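4.2 Evaluation of the Brernaline kit

The Brernaline kit is sold by Pistska as a ready-made package for testing household tasks on a two-armed robot before any hardware is bought. It consists of a robot model, a set of furnished rooms and a scripting layer. We used the standard licence and changed none of the default settings apart from the length of each run, which was fixed at 200 steps. Runs were started from 25 poses, several of them with the head view strongly tilted, as in Figure 3. In total 3724 runs were logged.

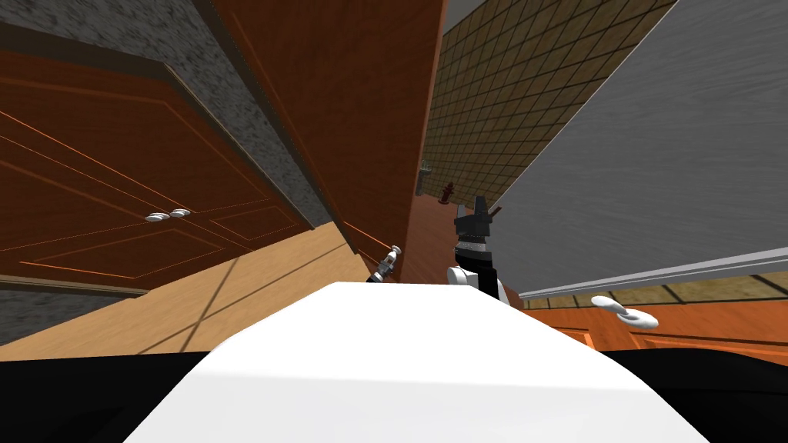

Figure 3. Simulated interior with wooden cabinets, rendered in the kit. Both arms of the robot reach forward; the gripper of the right arm is black.

Cabinet opening was the hardest of the eight tasks supplied. The handles are small compared with the doors, and the planner bundled with the kit often chose an approach in which the wrist blocked the view of the handle. Replacing it with the Addo planner removed most of these cases but made each run slower. Collisions between the two arms were reported correctly by both planners.

The user guide gives little help with camera placement. The mounting angle is set in a separate file, and a wrong value there produces no warning. Skukside, the rival product discussed in Section 4.3, checks this value when a room is loaded. We would ask for the same check in Brernaline before recommending it for teaching use.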